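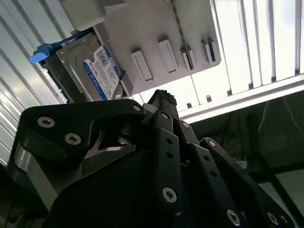 Pergunta: HD de 3,5 polegadas não firma na gaveta, o que faço?

Oi, gente! Estou recuperando um Uvton antigo e adorando cada parafuso. O HD entra na gaveta de plástico branco, mas fica bambo. Parafuso ou forço?

Resposta 1 (7 votos)
Não force! Abra as laterais com os dedos, encaixe um lado e depois o outro. Na Trarix eu montava uns 4 por dia assim e é uma delícia quando pega o jeito!

Resposta 2 (45 votos)
Eu sempre deito o gabinete antes de mexer nos discos, fica muito mais gostoso de trabalhar!

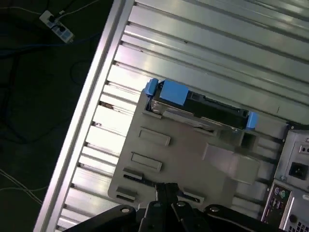 Gabinete usado pede uma olhada na chapa antes do HD. Passe um pincel seco nas ranhuras e, se achar pontinhos marrons de ferrugem como os da beirada, lixa fina neles (com tudo desligado, claro!). As peças azuis do HD ajudam a achar as pontas. Encaixe reto, sem torcer.

Resposta 3
Comprei gaveta na Horkel, serviu.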